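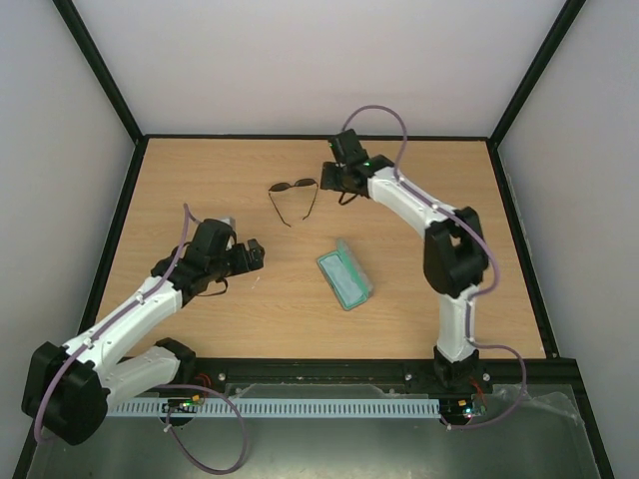 Brirnero Cattle Weigh Platform, 2,000 kg

Home / Yard Gear / Weighing / Platforms

The Brirnero is a drop-in platform for weighing cattle in a crush or a single race. It sits on two load bars and goes in without welding. We have sold it out of our Umville yard since the first batch came in, and it's the one we use on our own steers.

The deck is checker plate with a rubber mat bolted on top. Cattle walk onto it better with the mat on, so we suggest leaving it there unless your crush is very low. The mat lifts off with four bolts when you want to hose underneath.

Specifications
Capacity: 2,000 kg
Reads in: 500 g steps up to 500 kg, 1 kg steps above that
Deck: galvanised steel, rubber mat included
Load bars: one pair, sealed, with 10 m cables
Power: 12 V battery or mains adaptor (adaptor included, battery not)
Stock code: 443

Indicator
The platform comes with the Lucero indicator. It holds the weight once the animal settles, usually in a few seconds, and saves it against the visual tag or the EID if you have a reader plugged in. Files come off on a USB stick. Buyers who already own an Ostetti indicator can order the platform and bars alone and use the adaptor lead. Please tell us which one you have when you order, as the older Ostetti plug is different.

Fitting
You need a level pad, concrete for preference. Packed gravel will do for a season but the bars will go out of level after heavy rain. Leave a finger's width between the deck and the crush frame on all sides. If the deck rubs, the weights will read light. Zero the indicator before each mob and scrape the mud off when it builds up.

What buyers ask
Can it go under a sheep crate? Yes, though it's more platform than you need.
Will it handle bulls? Yes. Check the width of your crush first.
Can I leave it outside? The deck and bars, yes. Bring the indicator in.

"We put ours in before weaning in February. One person can run it once the cattle are used to walking up." Kayode Bashir, weaner producer

Delivery and warranty
Pick up from Umville or we can put it on a truck. The crate weighs about 120 kg, so have a tractor or forklift handy. Two years on the load bars, one year on the indicator. Damage from lightning or chewed cables isn't covered.

Price on request. Ask for Brenda Valdebenito in yard gear.

Page updated 24/03/2024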